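Diese Website verwendet Cookies, um die Anzeige der Handbücher zu verbessern. Mit der weiteren Nutzung stimmen Sie dem zu. Einstellungen | Akzeptieren

Kitent Hörstation – Handbuch für Kinder- und Schulbüchereien
Abschnitt 4: Erste Einrichtung und Bestand
Stand: 06/08/2022, Bearbeitung: Elin Gape

Dieser Abschnitt beschreibt die Inbetriebnahme der Hörstation und das Einlesen der Hörbücher. Für die Anbindung an die Ausleihsoftware Soler lesen Sie bitte Abschnitt 5.

4.1 Aufstellen

1. Stellen Sie die Station auf eine ebene, feste Fläche. Die Bedientasten zeigen nach vorn.
2. Stecken Sie zuerst das Netzteil in die Station und dann in die Steckdose.
3. Schließen Sie die Kopfhörer an. Die Buchsen A und B sind für Kinder vorgesehen und in der Lautstärke begrenzt.
4. Halten Sie die Starttaste gedrückt, bis die Anzeige »Bereit« erscheint. Beim ersten Start kann das mehrere Minuten dauern.

Achtung: Trennen Sie die Station während des ersten Starts nicht vom Netz. Der Speicher muss sonst vom Kundendienst neu beschrieben werden.

Hinweis: Buchse C ist nicht begrenzt. Sie ist nur für die Aufsicht bestimmt und wird mit der beiliegenden Kappe verschlossen.
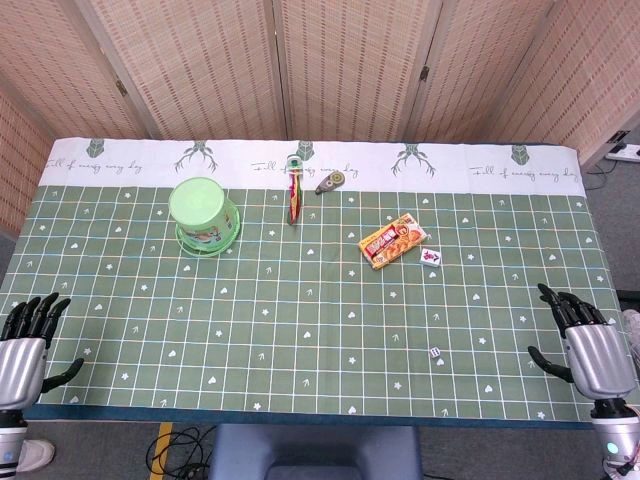
Abb. 1: Tischdecke mit weißem Gitter, darauf ein umgedrehter hellgrüner Behälter und ein Korrekturroller

4.2 Bestand einlesen

Im Auslieferungszustand enthält die Station 2898 Kapitel aus Kinderbüchern, überwiegend Klassiker in ungekürzter Lesung. Eigene Aufnahmen können ergänzt werden. Bei über 3000 Kapiteln wird die Suche langsamer, die Wiedergabe bleibt davon unberührt.

1. Melden Sie sich im Menü »Verwaltung« an. Das Startkennwort steht auf dem Lieferschein.
2. Wählen Sie »Bestand« und dann »Neu einlesen«.
3. Legen Sie die Speicherkarte mit den Aufnahmen ein. Jedes Buch braucht einen eigenen Ordner, die Kapitel darin sind fortlaufend nummeriert.
4. Ordnen Sie jedem Buch eine Altersstufe zu. Ohne Altersstufe erscheint es nur in der Verwaltung.
5. Bestätigen Sie mit »Übernehmen« und warten Sie den Signalton ab.

Hinweis: Umlaute in Ordnernamen werden ab Programmstand 2 richtig angezeigt. Bei älteren Geräten schreiben Sie bitte ae, oe und ue.

4.3 Lesezeichen der Kinder

Die Station merkt sich für jede Lesekarte die letzte Stelle. Legt ein Kind seine Karte auf das Feld, beginnt die Wiedergabe dort – auch nach einem Stromausfall. Verlorene Karten sperren Sie unter »Karten« > »Sperren«. Das Lesezeichen lässt sich danach auf eine neue Karte übertragen.
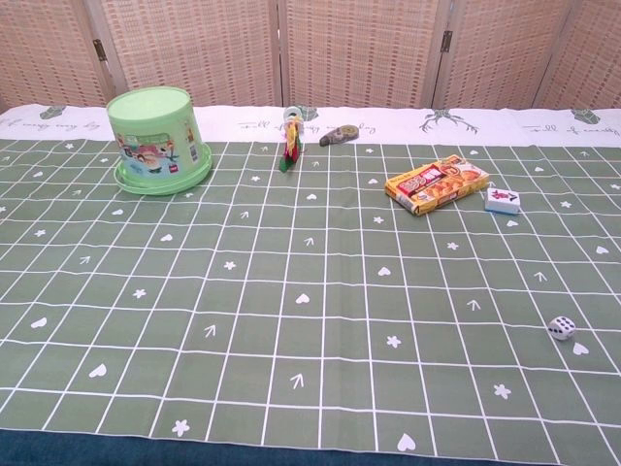
Abb. 2: Hellgrüner Behälter, mit der Öffnung nach unten, auf gemusterter Tischdecke

Nicht benutzte Lesezeichen werden jeweils im Januar gelöscht. Wer das nicht möchte, schaltet unter »Karten« > »Fristen« die Option »Jahreslöschung« aus.

4.4 Störungen

Anzeige »Karte unbekannt«: Die Lesekarte ist nicht angemeldet oder stammt aus einer anderen Bücherei. Karte neu anmelden.
Anzeige »Kapitel fehlt«: Die Nummerierung im Ordner hat eine Lücke. Dateinamen prüfen und das Buch erneut einlesen.
Ton nur auf einer Seite: Stecker ganz eindrücken, sonst Kopfhörer tauschen.

Bleibt die Störung bestehen, wenden Sie sich an den Kundendienst der Firma Jorneck, Ansprechpartner Sajib Thambiah. Halten Sie die Gerätenummer von der Unterseite der Station bereit.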